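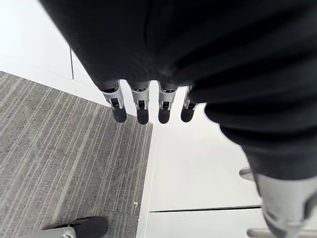

Broltier Simiyu Ribbon Microphone

$377.00
In stock. Ships from the Tindar warehouse.
Includes: microphone, shock mount, zippered pouch, mic sock
Not included: cable, stand

Page last updated 30 July 2023

The Simiyu is a passive ribbon microphone for acoustic instruments and amps. Broltier's own sheet calls it "the sound of a vintage classic at a working musician's price." We have read that sentence, or one close to it, on every ribbon mic that has come through our door, so we put this one up in February next to the mics we already sell and used it for a good while before deciding whether to stock it.

We do stock it. We don't think it sounds like a vintage classic. It sounds like a decent, slightly dark ribbon mic with a price that makes sense if you already own the right preamp, and a price that makes much less sense if you don't.

How it sounds

On banjo it is very good. The hard edge that a cheap condenser picks up off the head is simply less of a problem, and you still hear the fingerpicks. On fiddle it is nearly as good. On steel-string guitar it depends a lot on the guitar. A bright one with fresh strings came out full and even. An older, mellow one came out sounding like it was in the next room, and we had to lift everything above 2000 Hz to get it back.

Broltier says the mic "needs no EQ." Ignore this. Most ribbon mics want a little help at the top, and this one is no exception.

On voice we would pass. It has plenty of bottom when you get close and not a lot of clarity to go with it. Some people like that on a spoken part or a backing vocal. If you sing lead and you are buying one mic, buy a different one.
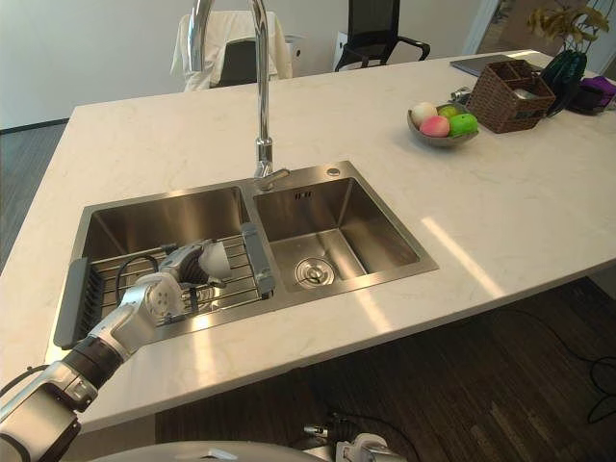

There is also the question of noise, and the brochure skips it. A passive ribbon puts out a weak signal, so you turn the preamp up, and whatever hiss the preamp has comes up with it. With the small two-input box that many home players own, quiet fingerpicking was hissy enough that we wouldn't have kept the take. Loud banjo was fine. A guitar amp was fine.

Do you need the Lumia?

The Lumia is Broltier's in-line booster. It goes between the mic and the preamp and runs off phantom power. The company says it "unlocks" the Simiyu. It makes the signal louder before it reaches your preamp. That can be useful, and it is also what every other in-line booster does.

If your preamp has lots of clean gain, save your money. If it doesn't, some kind of booster is close to required, and you should add that to the price in your head before you compare this mic with anything else. We tried the Lumia against a plain booster from our parts drawer and could not tell the recordings apart with our eyes shut. We carry both.
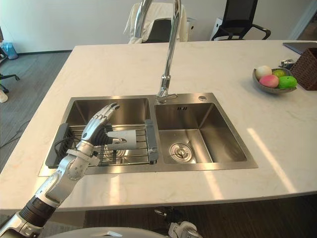 As for phantom power, the old warning about it killing ribbons is partly true. A good cable and a proper connection should keep you safe, but a miswired cable or a patch bay can send a jolt to the ribbon. Turn phantom off before you plug the mic in directly. When a booster is in the line, it keeps phantom from reaching the mic.

Build

The body is steel and feels solid. It weighs 700 grams, and a light stand with the boom stretched out will sag under it. The shock mount is the weak part. The elastic is thin, and the threaded collar started to bind on the one we used. Spare elastics are cheap and we suggest putting a set in the same order.

The pouch is a pouch. The sheet calls it a "travel case." Please don't travel with it that way.

Specifications

Type: passive ribbon, side address
Pattern: figure-eight
Connector: three-pin XLR
Weight: 700 g
Phantom power: not needed
Finish: black only

We have left off the frequency chart. The one Broltier supplies is a smooth line with no word on how far away the mic was when they measured it, and we don't think it would help you choose.

Placing a figure-eight mic

It hears front and back equally and very little from the sides. In a small untreated room, that means the wall behind the mic ends up on your recording. Hang a heavy blanket back there or move the stand farther out. Two players facing each other across one Simiyu works well — better than we expected, to be fair to it.
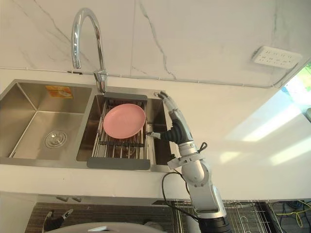
Warranty and returns

Broltier covers the body and wiring for two years. The ribbon itself is covered for one, and damage from wind, drops or phantom power is left out, so read the card in the box before you count on it.

Tindar takes returns within 10 days of delivery if the mic comes back clean, with the pouch and mount. Return shipping is on you unless the mic arrived faulty. We test each returned ribbon before we issue the refund.

Often bought with

Broltier Lumia in-line booster
Spare shock mount elastics, set of four
Heavy round-base stand
Plain XLR cable, 10 ft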